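About Clatar

Clatar was set up by Ankit Kashyap and Nisha Upadhyay to answer a question our customers kept asking: can a machine do the chores yet? The short answer is some of them, slowly. We test home and shop-floor robots for firms that plan to buy or build them, and we report what we find.

We have 16 staff. Most of our work is tidying: picking up, sorting, putting away.

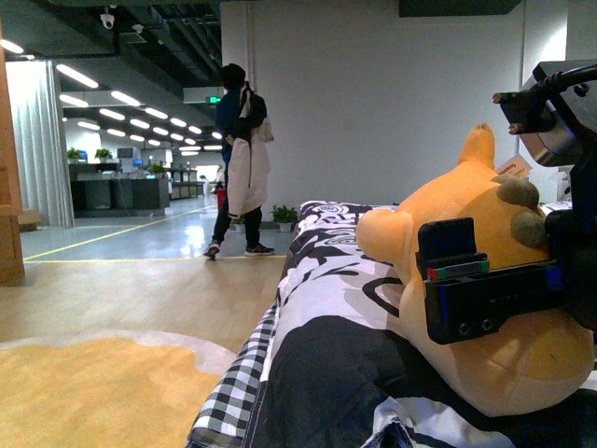
Gripper against a plush toy on the bed.

Soft things are still hard for machines. A box has edges and keeps its shape. A toy gives way under the gripper, and a light touch can turn into a drop. Our Broria trial runs 68 pickup tasks, each tried 15 times, and we log every miss – even the small ones. 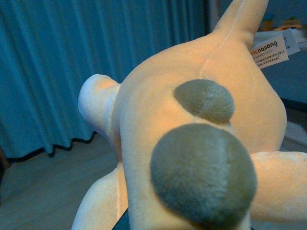 Plush toy up close, care label showing.

Putting things away is a separate test. A robot has to find the right shelf and let go at the right moment. We score that part by itself in the Quezada trial, with a person ready to stop the run.
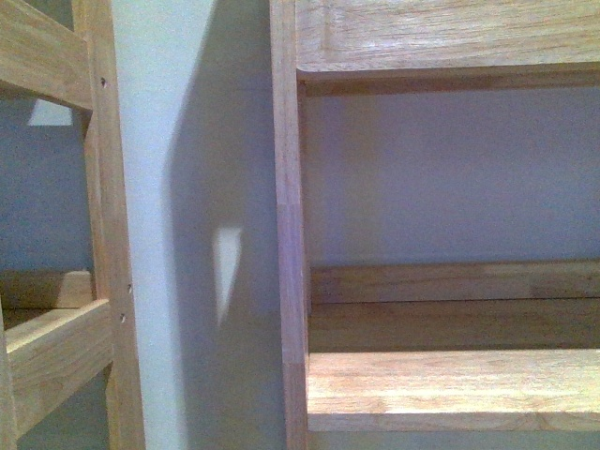
Clatar Company Profile – Page 3

Shelves are a fair test for shop floors too. Our Cavgate trial, planned for July, will use the same scoring for stock bins and small parts.

We do not sell robots. To ask about a trial, write to Nisha Upadhyay.

Page updated 23/01/2026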